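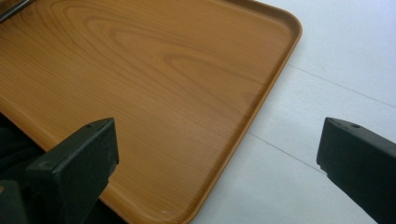

Wrist view, tray task: gripper open, with the rim of the tray between the two fingers.

Kenilus Tray Set
README

Kenilus is the data set our student robotics club recorded for the spring project. It holds short demonstrations of one job: picking up a serving tray by its rim and moving it to a marked spot. We made them with the hand-held gripper, so no arm is needed to add more.

Contents
500 demonstrations in the train folder
13 demonstrations in the test folder
notes.txt, with the session log
load_demo.py, a small reader script

Each demonstration has its own folder with the video, the finger opening for every video frame, and the gripper pose. Opening is in millimeters. Pose is relative to the first frame of that demonstration. Frames are numbered from zero.

How we recorded
Start with the fingers open. Close on the rim, lift, move, set down, open again. Stop recording once the fingers are clear of the tray. If you bump the tray before the grasp, delete the take and start over.

Known problems
The wood-grain tray is glossy, and pose tracking drifts when the tray fills most of the view. Folders with bad drift are listed in notes.txt. The reader skips them unless you pass --all.
In 6 of the training folders the opening values lag the video. We have not fixed these yet.

Adding data
Copy the template folder, use the next free number, and add a line to the session log. Leave the test folder alone. The goal is 1000 training demonstrations before the club meet in June.

Use
Free for class and club work. Please name the set and the version you used in your report.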